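The case against the half-time show

Prondale drew 2–2 at home last Saturday in front of 3,073 people, and I can tell you more about the interval than about either half. There was a T-shirt cannon. There was a quiz. There was a man in a badger suit.

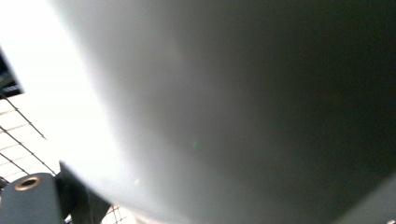
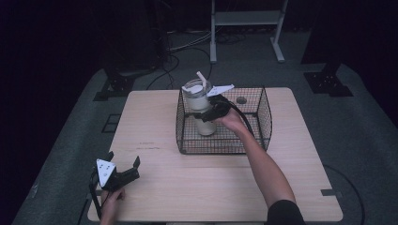
I used to spend half-time complaining to whoever was next to me, and I was good at it. Now the loudspeakers do the talking for 15 minutes and my thoughts on our left back go unheard.

Kerubo Urio, who runs matchdays at the club, tells me younger fans expect it. Perhaps they do. My niece is 20 and spent the whole quiz in the queue for chips.

Back in December the speakers failed against Adis. The crowd was 876, it was sleeting, and we were losing. People grumbled to each other quite happily until the teams came back out. I'd pay extra for that – though please don't tell the club, as they'd find a way to sponsor it.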